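Stunitero and the making of Semaan: an interview with Vaida Petrauskas

Published 2 Mar 2025
Interview by Hae-won Jeon

Semaan, the new game from the independent studio Stunitero, takes place in a single building. The player is the night porter of a lakeside hotel in the closed season, and the work consists of small duties: lamps to be lit, windows to be fastened, letters to be sorted into the right pigeonholes. The game will be released in April for home computers. Its director, Vaida Petrauskas, met us at the studio's offices to discuss how it was made and what she hopes players will take from it.

Petrauskas came to games from theatre, where she spent several years designing sets for touring productions. She regards the two fields as closely related. "A set has to tell you where you are before anyone speaks," she said. "I was trained to think about which door the audience looks at first. In Semaan I ask the same question of every corridor."

The hotel was modelled in full before any part of the story was written. Petrauskas drew the floor plans by hand, and the team of three then built the rooms one storey at a time. There are 39 rooms in the finished game, of which the greater number can be entered from the opening night. The remainder are closed until the porter is given the relevant keys.

"We were asked by an early publisher to lock more of them," she said. "They were worried that people would wander off and miss the beginning. I think that if a person wishes to spend the first hour in the linen store, the game should let them."

That publisher and the studio parted on good terms, and Semaan is now being issued by Virkau, a small label which also handles the translation into other languages. Petrauskas described the arrangement as a comfortable one. Virkau reads each build and sends back written notes, and the studio is free to decline them.

The player's duties are set out each evening in a ledger at the front desk. No clock is shown on the screen. Time moves forward when a duty is completed, and a player who completes none may remain in the same evening for as long as they like. An earlier version used a conventional timer, which was removed after the first round of outside testing.

"People were running," Petrauskas said. "They ran up the stairs, they ran past the paintings, and they told us afterwards that the hotel was very beautiful. I asked one of them what was on the landing and he could not say. We took the timer out that week."

The sorting of letters has attracted the most attention among those who have played the preview. The player reads the name on an envelope and places it in one of the pigeonholes behind the desk. Some of the guests have changed rooms, some have left, and at least one appears in the register under two spellings. The game contains 508 letters, all of which can be opened, although the porter is expected not to do so.

Asked whether there is a penalty for reading the post, Petrauskas was careful in her reply. "There is no penalty in the sense of points. The guests notice. Mrs Oll on the second floor will stop leaving her shoes outside the door. I would prefer to leave it there."

The sound of the building was recorded over one winter. The studio's composer, who works under the name Moteck, stayed in a guest house outside the season and recorded its pipes, floors and shutters. From these visits 389 separate recordings were kept. There is very little music in the usual sense, and what there is comes from a wireless in the staff kitchen, which the player may switch off.

"Moteck wrote a full score first," Petrauskas said. "It was good work and it hurt to set it aside. Each time we played it over the corridors, it told you how to feel about them. The wireless was our compromise. Two of the pieces survive there, and you may catch a third if you are in the kitchen late enough."

The studio has given some thought to players who find such games difficult to follow. Text can be enlarged throughout, the lamps can be made brighter without altering the story, and every duty can be carried out with one hand. The ledger may also be read aloud. Petrauskas said that these options were planned from the beginning and that the reading voice was recorded by a member of the team.

On the question of length she was less willing to be drawn. Testers have finished in one long sitting, while others were still in the first week of the season after several evenings. She does not expect all players to see the upper floor, and she does not regard this as a fault in the design.

There are no plans for additional chapters. Stunitero will correct any errors reported after release and will then begin work on its next project, which Petrauskas would describe only as being set out of doors. "I have drawn enough staircases," she said. "I should like to draw a field."

Semaan will be available in April from Stunitero and Virkau. A preview covering the first two nights can be obtained from the studio's own page.
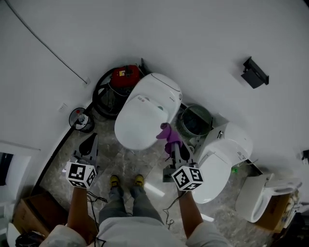 Yellow shoes on a tiled floor, with a purple cloth held in the right gripper.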